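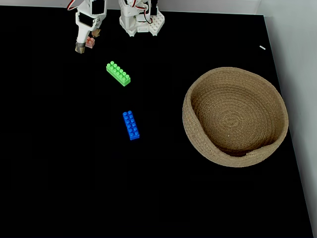
Purkley Sourdough Log

Readme for version 3 of the tables

This folder holds baking records from home kitchens in Purkley and Dreden. Each row is one loaf. There are 900 loaves in the main table, and 66 of them also have a crumb score.

Files

loaves.csv – one row per loaf
starters.csv – one row per starter, with feeding schedule
flours.csv – flour names as bakers wrote them, and the cleaned name
notes.txt – free text from the bakers, spelling left alone

Columns in loaves.csv

loaf_id: number, never reused
starter_id: matches starters.csv
flour_g: total flour in grams, including the flour in the starter
water_g: total water in grams
bulk_min: minutes from mixing to shaping
room_f: kitchen temperature in Fahrenheit at mixing
oven_f: oven setting, not a measured temperature
result: baker's own rating, 1 to 5
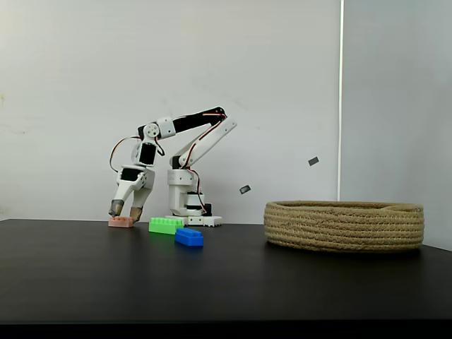
Blank cells mean the baker left the field empty. A zero is a real zero. In version 2 the two were mixed up in bulk_min, so please don't merge old files with this one.

Known problems

Kitchen temperatures come from whatever thermometer the baker had. The Dreden rows run warm and we have not corrected them. Loaves under 300 g of flour were mostly test bakes and are rated lower than the rest. The Jendik starter appears under two IDs before April – use the starter_alt column to join them. Rye loaves are few, 40 in all, and most came from one kitchen.

Crumb scores were given from cut slices using the Belkadi chart, which is in the docs folder. Only one person scored each slice.

Use

Free to copy and change for any purpose. Please keep this readme with the tables. Corrections can go in as an issue with the loaf_id in the title.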